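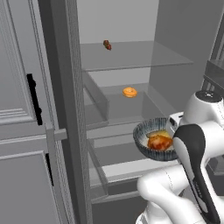

Booking a speaker for our staff day – fees and experiences?

Imrie
Hello all, I've been handed the job of finding a keynote speaker for our staff day in February (40 of us, mostly warehouse and office) and I've never booked one before. The theme is listening to each other at work. Fraser Ritchie has been suggested and his quote is £700 for 50 minutes, travel included. Is that fair? Has anyone heard him?

biren_91
We had Fraser last year and he was lovely, stayed for lunch and chatted to everybody. I'd pay it again. Do ask him to leave plenty of time for questions though, as ours ran over and people had buses to catch!

Iltis
I'll be the grump, sorry. I don't think one talk changes much, however good it is. We had Ruaridh Matheson do a half-day workshop in small groups and folk were still mentioning it months later.

biren_91
Fair enough, but a half day is a big ask when there are orders to get out. Some of our quieter ones would have hated group work too.

Iltis
Some of ours grumbled beforehand, I'll give you that. Still think it was worth it.

Imrie
Thank you both, really helpful – I'll ask Ruaridh for a price as well and see what my manager says. Does he travel as far as Fimemville?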